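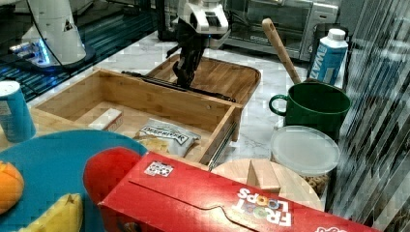 Gripper over the open drawer, rail along the back rim. Second arm parked, upper left.

Filed under: Bench Notes / Manipulation

February 2020

Drawer task, finger comparison, continued. Two finger sets on the same wrist: the stock flat pair and the Prastari narrow pair. Controller is the Farari build Liam put on last week, position mode with a force ceiling. No change to the arm base or the counter layout between sets.

Task as before. Reach into the drawer from above, take one item, lift clear of the walls, release on the counter, go home. Targets are the white block against the left wall and the Deep River chip bag in the front right corner. Ten attempts per item per finger set.

Block, flat fingers: 5 of 10. The failures are all the same. The inside finger has no room between the block and the wall, lands on top of the block and trips the force ceiling. Rotating the wrist 90 degrees helps only if the block has not shifted toward the rear.

Block, narrow fingers: 10 of 10. Two were ugly, with the block picked up by a corner and swinging on the way out. Counted as good because it was released where it should be.

Bag, flat fingers: 10 of 10. Wide contact, film bunches up and holds.

Bag, narrow fingers: 5 of 10. Slips at the lift. Raising the grip force to the next step stopped the slipping, but I could hear chips breaking, so I put it back. Nuala suggests rubber sleeves on the narrow tips – we have a bag of them from the Lynch order, not sure of the size.

The rail across the rear of the drawer is still the main nuisance. On a steep approach the wrist has clearance. On a shallow one the knuckle meets the rail before the tips reach the floor of the drawer. Liam wants the rail modeled as a keep-out box. I would keep it in as an obstacle and let the planner choose, but the planner takes too long on this machine, so the box goes in for now.

Camera: depth on the pale drawer is fine, depth on the bag is poor wherever it is shiny. Segmentation from color gets the bag outline well enough to pick a grasp point. The clear food container and the ribbed panel on the right both give holes in the depth map. Neither is a target. Masked the right side and moved on.

Log is run 2261, both finger sets in one file. Flat fingers end at line 332, narrow starts on the next. Do not split it by timestamp – the clock was reset in between.

To do:
Sleeves on narrow tips, repeat the bag only.
Keep-out box for the rail, then rerun shallow approach with both sets.
Ask Skillham if the longer flat fingers can ship before April.
Nuala to check the wrist bolt torque, there was some play after the last block attempt.

This site uses cookies to remember your login and display settings. Accept / Manage preferences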